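Two-Arm Table Cell: Purchase and Planning Notes

README for the equipment folder. Maintained by Omid Mazandarani, with the spending side checked by Bijan Ahmadpour. Last big edit: October.

What this folder is

These are our working notes for buying, placing and paying for tabletop cells with two arms each. We have one cell doing school-bag tasks now and we want 4 in total. I started writing this down after I noticed I was answering the same questions from every person who wanted a cell for their own project, and I love that people are asking! So please read through before you send me a parts list.

Files

budget.csv — one row per line item, per cell
quotes/ — supplier quotes as received, no edits
layout/ — floor drawings for the Jornov room
spares.csv — what's on the shelf and what's on order
tasks.md — objects and task wording for each recording block

Columns in budget.csv

item: plain name, the one you'd say out loud
cell: cell number, or "shared"
supplier: Serner, Mikus, Ghaffari or "local"
quoted: price on the quote, before tax
paid: price on the invoice, blank until it arrives
lead_weeks: whole weeks from order to door
notes: anything a buyer would want to know next time

Please don't type a guess into "paid." Bijan sorts on that column, and a made-up number in there cost us an afternoon of digging last spring.

What goes into a cell

The big money is in the arms, obviously, and we buy those in pairs from Serner. Ask for both in one quote and ask for the mounting plates on the same page. The first time we ordered, the plates came under a separate number with a longer lead time, and two lovely new arms sat in their boxes for 3 weeks.

Extrusion comes from Mikus, cut to length. Paying for the cuts is worth every cent. We tried cutting the first set ourselves and had to reorder a post.

Grippers are their own line. Budget for wear on these from day one, and put fingers and cables on the spares list at the same moment you order the grippers. I keep two full sets of fingers per cell on the shelf and I've never been sorry about it.

Then there's the small stuff, which adds up faster than anybody expects: cable ties, hooks, connectors, wire, wall prints, tabletop panels. We lump it together as "fittings" in the sheet, but the notes column should say what was in the lump.
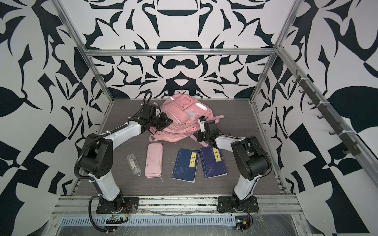 Wall prints get their own note in fittings. We order them from a local print shop and swap them between recording blocks, so a cell needs more than one set over its life. They're cheap next to everything else in here, and such a fun part of the job. If you have a pattern you like, send it over.

Objects are a budget line too

This was the thing I missed completely in the first plan. A bag task needs bags, pencil cases, boxes and books, and it needs enough of them that you aren't recording the same one forever. Ghaffari sells us mixed lots of school supplies, and we top up at secondhand stores. Used things are great. They've got scuffs and stretched zippers and they cost very little.

Log each object in tasks.md with its source. Books go in under the title on the cover, in the original script, with no translation. Zippers fail, so buy bags in twos where you can.

We set aside money for 16 object sets in the current plan. A set is one bag plus whatever goes with it on the table.

Room and power

The Jornov room fits all the cells if we keep the aisle on the door side clear. Check layout/ before you promise anyone a spot. Each cell gets its own circuit and its own emergency stop, and neither of those comes out of the project budget — Bijan got them onto the building side, so leave them out of your sheet.

Leave time for cable routing. On a two-arm cell it took me most of a day the first time and a long morning the second. I really do enjoy it, but it's labor, and it belongs in the plan as hours.

Order of buying

1. Arms and plates, one quote
2. Extrusion, once the plate drawings are in hand
3. Grippers and spare fingers
4. Electronics and wire
5. Tabletop panel and wall prints
6. Objects, in small lots, all the way through

Grippers can move up to the first order if Serner offers a bundle. Check the cable lengths before you say yes. A short cable on a moving arm is a pain to fix later.

Known gaps

Shipping is recorded unevenly. Some rows have it folded into "quoted" and some have it as a separate item. I'm cleaning this up as invoices come in.

Lead times are from our own orders only, and for two of the electronics lines we've only ordered once.

There's no resale or end-of-life column yet. Bijan wants one. I'd be happy for somebody else to draft it.

Changes and questions

Edit the sheet directly for prices and lead times, and put your initials in notes. For anything that changes the cell design, talk to me first, ideally before lunch when I'm at the bench and can show you the part you're asking about. Quotes older than 2 months should be asked for again before you order.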